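Secondhand furniture shop Tisik moves to Bainbridge

By Korkor Agbeko
28/04/2026

If you've walked past the old carpet store in Bainbridge lately and wondered who was in there, wonder no more - it's Tisik! The secondhand furniture shop has packed up its cramped spot on Hitix Lane and is now open in a space with room for 356 pieces. I went in for a quick look and stayed until closing, which says plenty about my self-control.

The old place had 54 chairs stacked to the ceiling and you had to ask someone to get one down. Now you can just sit in them (I did, a lot). 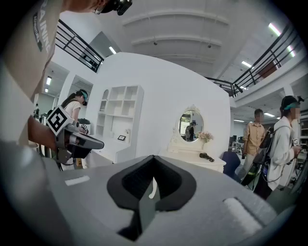

What's in store

Bedroom pieces are having a moment, I'm told, and vanity tables go fastest of all. I get it! I grew up with one in my grandmother's room and I'd love that look again - a cream-white table with curved legs and a round mirror in a fancy white frame, maybe a little vase of pink artificial flowers next to it. Prices at Tisik start lower than I expected, and small dents get you a bit more off if you ask nicely.

Delivery is free inside Bainbridge for anything that needs two people to lift. Outside town there's a fee, so call first.

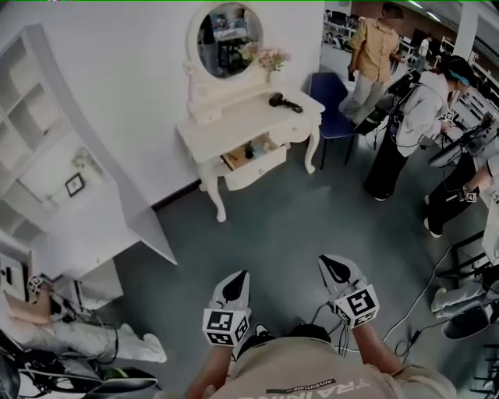

Opening hours and parking

The doors open at ten and close at six, with a late evening once a month. Parking is behind the building, and there are four loading spaces by the side door. Repair classes, which stopped in February during the move, start up again next month, and sign-up is at the counter. I've put my name down for chair seats - wish me luck.

Last updated: 4:54 p.m.

Recent items
Fisik bakery adds a second oven
Hitix Lane crosswalk gets new paint
Bainbridge library book sale returns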